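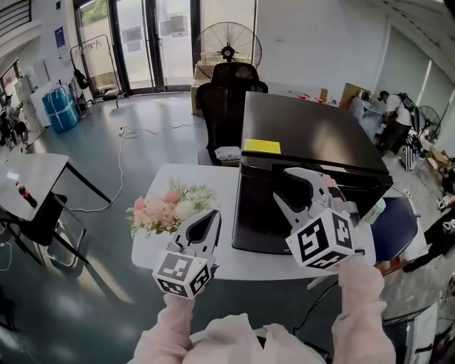
Selon Noman Jatoi, il ne fallait surtout pas rallumer le four à pain de Grastel avant les beaux jours, parce qu'une voûte restée froide tout un hiver demande à être réveillée doucement. On l'a écouté d'une oreille, on en a discuté longuement à la réunion du vendredi, et pour finir nous avons coupé la poire en deux : petit feu dès maintenant, vraie fournée plus tard.

Accueil Le mot du mois Agenda Recettes Anciens numéros Nous écrire

Chères amies, chers amis du four, voilà donc où nous en sommes en ce 26 janvier. La sole a été balayée, la porte a retrouvé sa poignée (merci à celle ou celui qui l'a rapportée sans laisser de mot, elle était posée sur le muret dans un sac en papier) et nous avons brûlé nos premiers fagots, du noisetier bien sec qui sentait bon jusqu'à la route de Plilell. Pour ces feux de réveil, inutile de venir avec de la pâte, vous seriez déçus ! Venez plutôt avec une chaise pliante et quelque chose de chaud à partager.
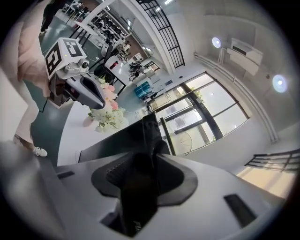 Quant au levain, je sais que beaucoup d'entre vous se découragent en cette saison. Le mien, que j'appelle Timen depuis tant d'années que mes petits-enfants le croient de la famille, boude lui aussi dès que la cuisine descend sous les dix-huit degrés. Je le nourris alors un peu plus souvent, avec une cuillerée de seigle, et je le pose près de la bouilloire. S'il se couvre d'un liquide gris, videz ce liquide, gardez une noisette de pâte et repartez de là - il m'est arrivé d'en ranimer un qui avait passé tout l'automne oublié derrière les confitures.

Pour la première fournée commune, nous referons le pain de campagne de l'an passé, celui qui avait si bien tenu la semaine. Comptez par miche 2 poignées de farine de seigle en plus de la farine de blé habituelle, et ne soyez pas avares de repos : une nuit entière au frais, puis le façonnage le matin, sans se presser. Les miches entrent quand la voûte a blanchi et que la farine jetée sur la sole blondit sans noircir. Pensez à marquer vos pains d'un coup de lame bien à vous. En juillet, trois familles sont reparties avec le pain des autres, et je crois bien que l'une d'elles y a gagné au change.

La question du sel est revenue elle aussi, comme tous les ans.

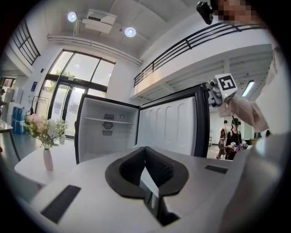 Ryu nous écrit qu'il en met désormais moitié moins et que personne à table ne s'en est plaint, à condition de laisser la pâte lever plus longtemps. Je veux bien essayer, même si ma grand-mère aurait levé les bras au ciel ! Que ceux qui ont un avis l'apportent avec leur miche, nous goûterons les deux côte à côte, avec du beurre pour tout le monde. Il nous manque encore du petit bois et une deuxième pelle à long manche, la nôtre ayant pris un sérieux coup de chaud. Si vous en avez une qui dort au fond d'une grange, faites-moi signe, je passerai la chercher avec la remorque.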